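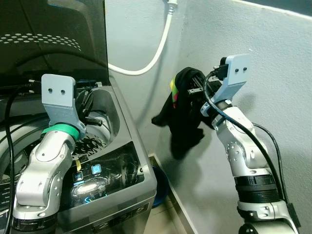
Top-loader with the lid up

How often should a small business post on its company page?
Asked by Catalina Bravo, October 4, 2023

I run the page for Zindow, a two-person laundry and linen service. I post every day and get almost no reactions. My own profile does better with far less. Should I drop the page or cut back? Most of my posts are links to our price list.

3 answers

Dalibor Trnka
Cut back to two posts a week and stop leading with links. Put the link in the first comment if you need it. I did this for Aasen in January and we went from 2 comments a month to 16. Also fill in the tagline and the services section, since people check those before they follow. Keep your personal profile active and share the page posts from there with a line of your own.

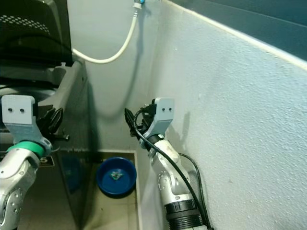

Company pages get less reach than personal profiles, so I wouldn't judge one by the other. Give it six weeks on the new schedule before you decide. Price lists don't get comments, but small everyday things do. Something as plain as a blue bowl on a tile floor with a question under it ("what do you soak in yours?") will get more replies than a rate sheet. Answer every reply the same day if you can.
Selvaraj Pramanik

Rozália Hrubý
just use Rileo to schedule them, saves time

Comment from Catalina Bravo: Thanks, going to two a week. Already took the price list posts down.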